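Sorting room walk-round, Tillach building
Thursday, July 10, 2025
Checked by: Nia Harries
Copy to: Marta Derkach

1. Floor and walkways
OK. Mat by the door curling again at one corner. Taped down for now, needs replacing. Asked in February too.

2. Exits
Clear both sides. Sign lit. Door closer slow – reported to Lev Yurchenko.

3. Electrical
Cords looked at, no splits. Power strip under the desk is dusty, unplug before wiping. One outlet cover loose, screw missing. Lev has the screws.

4. Table and containers
Tabletop scuffed but no splinters felt. Ran a hand along the near edge, fine. Baskets and bins in a row across the table, black woven one in the middle, two green ones next to it, then the big white bin.
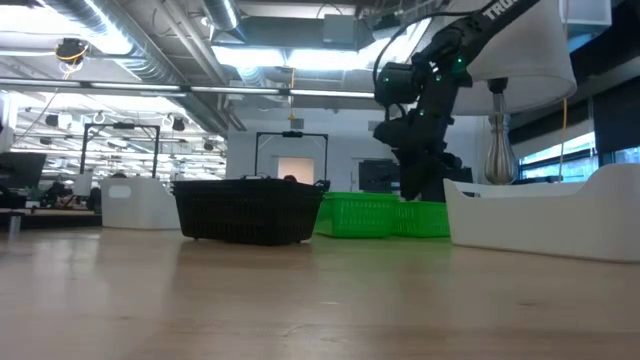

5. Bins and baskets, condition
Rims checked for cracks, none. Green slotted ones OK. Small white bin has nothing written on its label panel that I could read, pls label. Metal cup to go back on the shelf at end of day. Dont stack baskets more than 3 high.

6. Lighting
Overheads all working. Table lamp steady on its base, shade not touching the bulb.

7. Fire extinguisher
Tag in date, pin in. Bracket a bit low, leave it.

8. First aid box
Short on small bandages and tape. Svitlana Moroz ordering, over 8 days wait last time so do it today.

Follow up: items 1, 3, 5, 8. Marta to sign off when teh mat is in.

Recent checklists
Tillach loading door
Kariuki stockroom shelving
Witumico kitchen and break area
Ladder and step stool check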